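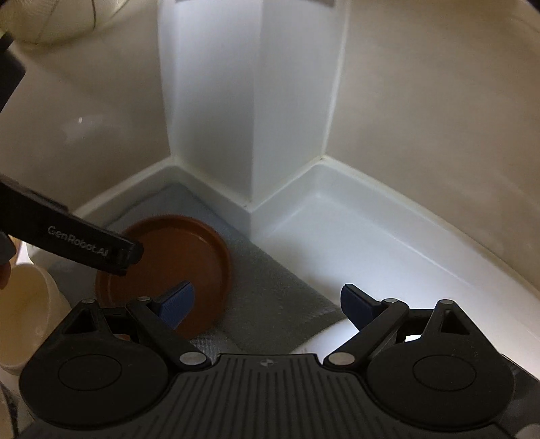 图1 灰色网垫与棕色圆盘

Trudano客运安全提升项目中期进展报告

报送单位:Cuautle旅游客运有限公司安全运营部
报送对象:Trergate交通安全基金项目管理处
项目负责人:Yao-tsung Fu
报告期间:项目启动至九月

一、总体情况

本项目旨在改善Cuautle公司包车及观光线路的行车安全管理,资助内容包括驾驶员培训、车辆点检制度修订、乘客安全带使用引导以及多语种乘车须知的编印。报告期内,各项工作基本按照批准的实施方案推进,其中驾驶员培训进度略快于计划,乘车须知的编印晚于计划一个月,原因及补救安排见第四部分。

二、主要工作进展

(一)驾驶员培训
公司现有在册包车驾驶员144人,截至报告期末已有100人完成全部课程并通过考核。课程分为山区道路驾驶、疲劳识别与上报、突发疾病乘客处置三个单元,每单元以半天为限,避免影响次日出车。未通过首次考核的驾驶员均已安排补训,补训期间不承担夜间及跨区任务。根据学员意见,自八月起山区道路单元改在Wundomano线实地进行,由带队教员随车讲评,原定的课堂录像分析相应缩短。

(二)出车前点检
原点检表项目过多,部分栏目重复,驾驶员反映填写时间偏长。安全运营部会同维修车间对表格作了合并,将灭火器、应急锤、车门应急开关三项移至首页,并要求由当班调度员复签。新表先在Wundomano车场试用,七月起推广至全部车场。试用中发现,早班五时三十分前出车的车辆调度员复签不及时,现已将早班调度到岗时间提前二十分钟。

(三)安全带使用引导
发车前口头提示已列入标准作业流程。车辆进入高速公路前,由随车人员再次提示并逐排查看。对旅行社组织的团体,公司在确认函中增加了安全带使用条款,请领队配合执行。少数合作旅行社对确认函修改提出过疑问,经逐一说明,目前均已签回。

(四)乘车须知
乘车须知包括行李存放、途中休息、车内饮食、紧急出口位置及取消改期办法等内容。中文版与英文版已定稿,日文版和韩文版正在校对。考虑到客服人员外语接听能力有限,须知中注明外语咨询以电子邮件为主,并写明通常于两个工作日内答复。

三、运行数据

报告期内,纳入项目统计的包车任务共615趟次,其间未发生人员受伤的责任事故。驾驶员主动上报险情29起,主要集中在景区停车场倒车和雨天山路会车两类情形。安全运营部已对每起上报逐一回访,并将其中的典型情形编入培训材料。上报不作为处罚依据的规定于五月以书面形式下发,此后各车场的上报趋于经常,但夜班上报仍然偏少。

四、存在问题及应对措施

一是乘车须知编印延误。延误系取消改期办法在法务审核中作了两次修改所致,各语种译文须随之调整。现已将条款文本锁定,日文版、韩文版计划于十一月付印。
二是旺季培训与出车时间冲突。十月为包车高峰,剩余驾驶员的培训将集中安排在十一月及十二月上旬,不在周末开班。
三是夜间休息条件不足。长途线路驾驶员在部分目的地缺少固定休息场所,公司正与两处住宿单位商谈长期协议,所需费用由公司自筹,不列入本项目预算。

五、经费使用

资助经费实行专账管理,支出限于培训教员酬金、教材印制、翻译校对及点检用品四类。教材印制一项有少量结余,翻译校对一项预计超出原定额度。公司拟申请在两项之间作内部调剂,资助总额不变,调剂说明及明细表另行报送。

六、下一阶段计划

完成其余驾驶员的培训与考核;完成各语种乘车须知的印制并配发至全部包车车辆;对新点检表的执行情况开展一次跨车场互查;在Wundomano线增设一次乘客紧急疏散演练,演练方案将提前送贵处备案。

请贵处对第四部分所列进度调整及第五部分经费调剂事项予以审核批复。

Cuautle旅游客运有限公司安全运营部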